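Last updated: April

Subject: Re: [regional-dishes] Origin of the name "Trimura rice"

On the list last night, at 9:40 pm, the Bedness member wrote:

> The usual story is that Trimura rice is named for the three layers
> in the pot: rice, lentils, rice. My copy of the hotel leaflet says
> the same. A cook in Traris told me it was the three hours of
> soaking. Does anyone have a printed source for either one? I would
> also like to know if the sour version served in Memon is the same
> dish or a different one under a borrowed name.

I have no printed source for the layers earlier than the hotel leaflet, and the leaflet has no date on it. The paper is coated and the phone number has the newer area prefix, so I would not use it as evidence for anything old.

The three-layer story has a problem. The pot served in Bedness has three layers. The pot served in Traris has two, with the lentils on the bottom, where they catch and form a crust. People in Traris use the same name and do not think of theirs as a short version. If the name came from the layers, one of the two towns changed the dish and kept the name. That is possible, but it needs to be shown.

The soaking story is weaker. I have 107 recipe cards for this dish, most of them copied by hand from church and school cookbooks. Only 9 give a soaking time of three hours. The rest say overnight, or one hour, or do not mention soaking at all. A step that most cooks leave out is a poor candidate for the name of the dish.

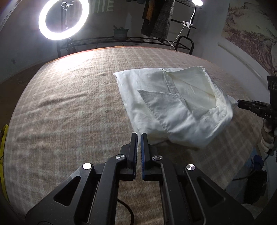 There is a third explanation that I have not seen posted here. Trimura is the name of the landing on the river below Bedness, where rice was unloaded before the road bridge was built. An old price sheet for the Bedness market lists "Trimura" as a grade of rice, short grain, sold by the sack, with no mention of lentils or of any cooked dish. My reading is that the grain took the name of the landing and the dish took the name of the grain. The "tri" at the front then invited people to look for something that came in threes.

I can't prove the last step. What I can say is that the cards with the plainest handwriting and the fewest spices call it "rice, Trimura, with lentils," with the commas. That looks like an ingredient line that turned into a title.

On the Memon question: I would treat it as a separate dish. Differences, from the cards:

- Memon uses split peas. Bedness and Traris use brown lentils.
- Memon adds tamarind water at the start. The others have no sour ingredient, or serve pickle on the side.
- Memon stirs the pot. The others leave it alone once the lid is on.
- Quantities differ. The Memon cards start from 700 grams of rice, and the Bedness cards measure by the cup.

The stirring matters most. A stirred pot has no layers and no crust, so neither Bedness nor Traris would recognize the result. The name on the Memon cards is also spelled with a double r in several places, and I have not worked out if that is a local spelling or one copyist's habit.

Two requests. If you own a market price sheet from any of the river towns, please check it for "Trimura" among the grains and post the full line, including the unit. And if you have a card from Traris that shows three layers, I would like a transcription with the spelling left as it is. Please send it as plain text, as the list software strips attachments.

I will post the soaking times as a table once I have rechecked the cards with water stains.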